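Storing produce bags in a woven basket without them taking over

Posted by Irkine in Kitchen Storage – 3 replies – 190 views

I reuse the thin plastic bags that come with fruit and vegetables. At present they go straight into a rectangular woven basket, open at the top, with a handle opening cut into the end wall. It sits on a shelf at waist height.

The problem is volume. A bag weighs almost nothing but takes up as much space as the air trapped in it. After 6 bags the basket looks full, and when I pull one out, two more come with it. The loose ones also catch on the weave. I have tried pressing everything down by hand, and it springs back within the hour.

What I want is a method that takes under a minute per bag, keeps them separate, and does not need a dispenser screwed to the wall. I rent. The basket stays.

Is folding worth the effort, or is there a better way to pack them?

Brinulier
Joined in January

Folding is worth it, but only if you get the air out first. Most people skip that step and then complain that the fold opens up.

Work on a hard, smooth surface next to the basket. A counter is fine, or a board laid on a table. Fabric is a poor choice as the film slides around on it. Take the bag by the closed end, give it one shake, and lay it down. Check inside for stickers, ties and bits of paper, and put those in the trash before you start.

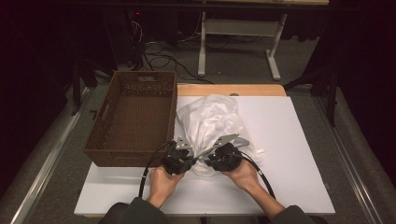 Flatten from the closed end toward the opening, using the side of your hand. Do not start at the opening or you will seal the air in. Very wrinkled film will not go completely flat and does not have to. You are removing air, and the creases can stay.

Then fold lengthwise in half, and in half again, so you have a long strip. Roll the strip from the closed end, again so that the last of the air leaves through the mouth. Tuck the tail under the outer layer. If it will not hold, the strip is too wide – add one more lengthwise fold.

Stand the rolls upright in the basket in rows, starting at the end away from the handle. Upright rolls can be lifted out singly. Rolls piled on their sides will drift to the bottom and you are back where you started.

For the snagging, line the basket. A sheet of parchment paper cut to the size of the floor, with 3 inches extra on each side to run up the walls, is enough.

Manurung

I just stuff them all inside one bigger bag and put that in the basket. Works for me. Never folded one in my life.

Premutar

The method from Brinulier is sound. Two additions.

First, moisture. A bag that held lettuce or herbs should hang open overnight before it is rolled. Rolled damp film smells after a few days, and the smell gets into woven material and is hard to remove. If you cannot tell by touch, assume it is damp.

Second, set a limit. One layer of upright rolls is the capacity of the basket. When the layer is full, the next bag goes to store drop-off recycling if yours takes film. Check the list first, as many curbside programs do not accept it.

The bag-in-a-bag approach is quick, but it does not keep them separate, and that was one of the requirements.

Irkine

Lined the basket and rolled the lot. They come out one at a time now. The tuck fails on the thinnest bags even with the extra fold, so those are standing at the end against the wall of the basket, where the pressure holds them shut. Marking this as solved.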